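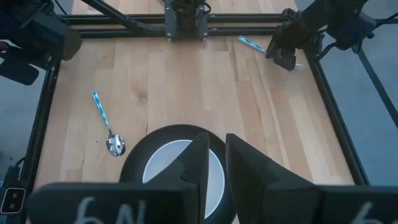 Flustero Wash Set -- acrylic shading washes for miniatures

Every wash on the market is sold as talent in a bottle. You have seen the line, we have all printed the line, and we are going to try to sell you the Flustero set without it. A wash is thin paint that runs into the low spots and dries darker there. If your base coat is chalky or your mold lines are still on, a wash will show them to everyone.

The set is made by Diton and we have stocked it since 2019. It comes as a black, a warm brown, a cold green and a purple that I'd happily swap for a second brown. Diton calls the purple "essential for flesh." I have used it on flesh once. The orc looked ill.

What the maker claims, and what we found

"Dries dead matte." Mostly. The black and green do. The brown dries with a slight shine if it pools, and it will pool behind belts and under cloaks. Pull the extra out with a damp brush before it skins over, or plan on a matte varnish.

"No tide marks." We don't believe this about any wash, and we don't believe it here. On chain mail and fur you won't see a ring. On a flat shield or a tank panel you will, unless you thin it with medium and keep it moving.

"Covers 100 infantry models per bottle." Dénes Fekete in our shop tried to get there with a box of Lakatos spearmen and ran dry well short, though he does paint with a loaded brush and he did knock one bottle over. Treat the number as advertising. 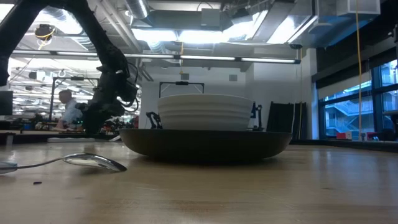
Can I thin the washes with plain water?
A little water is fine, but past a few drops the color breaks up and dries in specks, so use the acrylic medium for anything thinner.

The good part is the brown. Over bone, rope, leather or old brass it goes down smooth and leaves the raised parts fairly clean, and you can go back over it the same evening. Kálmán Virág did the whole Flirndale garrison with it, skin included, and they look better than mine. I've tried three or four browns that cost more and I keep picking this one up.

The bottles are another matter.

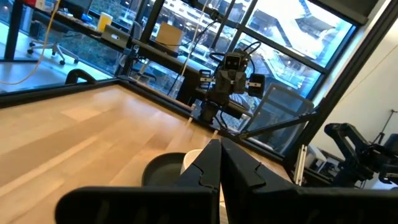
They have dropper tips, and the tips clog. Keep a pin nearby. Shake hard before use, then let the bottle stand a minute or you'll be painting with bubbles. The labels also come off if you handle them with wet fingers, and the black and the purple look much the same through the plastic, so mark the caps.

Should you buy the set or single bottles? If you paint one army in muddy colors, get the brown and the black on their own and skip this page. The set makes sense if you're starting from nothing, or if you have a use for the green, which is good in deep water and on old bronze.

Item code: 1000
Suits: metal, resin and plastic models, primed
Cleanup: water while wet, brush soap after
Not included: brush, medium, pin
Returns: unopened sets only

The next batch is due in October. Diton says the new caps won't clog. We'll open one and see.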